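Front Desk and Enrollment Assistant, Janodley Adult Learning Center

Part time, up to 7 shifts every 2 weeks
Reports to: Nandi Ngcobo, Office Manager
Start: April

Janodley offers evening and daytime classes for adults in bookkeeping, English, sewing and basic math. We are looking for an assistant to work at the front desk and help new students sign up for the spring term.

You will answer the phone, reply to email, take course payments and enter student details in our enrollment system. You will also print class lists for the teachers, keep the room calendar up to date and pass on messages when a class is moved or canceled. Evening shifts end at 9:15 p.m., after the last class has left.
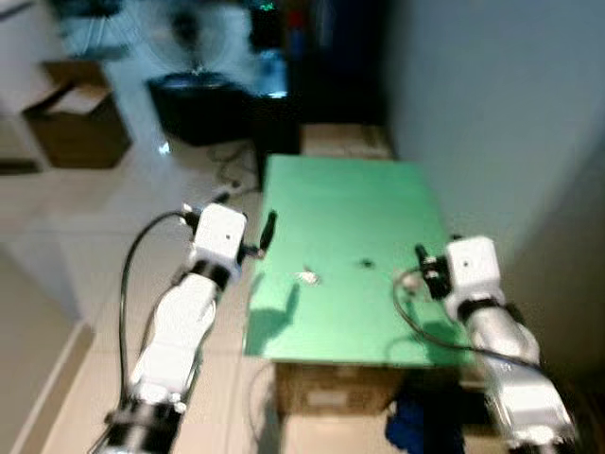 Green-topped table in one of our smaller rooms.

You should have:
A high school diploma or equivalent
At least six months of office, retail or reception work
Good spoken and written English
Basic skill with spreadsheets

A second language is helpful. Experience with course payments is welcome but not required, and training is given during the first two weeks. You will share the desk with Finlay Swanson, who covers mornings.

Pay is hourly and depends on experience. Staff may take one class per term free of charge, if places are left after enrollment closes.

To apply, send a resume and a short cover letter to Dzifa Acheampong at the center office. Please list the evenings you can work and the names of two references. Interviews are held in person and include a short typing task.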